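Home Notebook Projects People Log in
Search entries...

Adhesive residue trials, entry for September 14, 2023
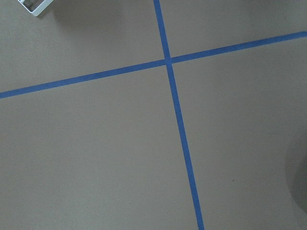
Fig. 1. Crossed strips, blue painter's tape.

Third round on the Suvby panels. Wondimu cut the coupons in July and they have been on the shelf since, so the paint has had a full cure. Peel at 90 degrees, slow pull, same fixture as before.

Mean load came out 3 below the previous round. I don't trust that yet. The load cell was zeroed before the clamp went on, and Seul-gi found the clamp screw a quarter turn loose when she took it off. Rerun the last batch before anyone copies the number into the Belten report.

Running total of pulls is now 1,258, including the ones Tekle did on bare board. Keep those in a separate column. They were merged in the July sheet and it took me most of a morning to pull them apart again.

Solvent wipe: Yimer cleaner leaves a haze on the darker paint at full strength. Diluted 1:1 it is fine but slower. Ran out of lint-free cloths; Abenezer has ordered more, 165 to the box.

Still to do:
- recheck zero with clamp fitted
- label the offcuts by batch
- ask Wendell whether the Sudinero primer was sanded between coats

Fixture is left set up. Please don't move the stop block.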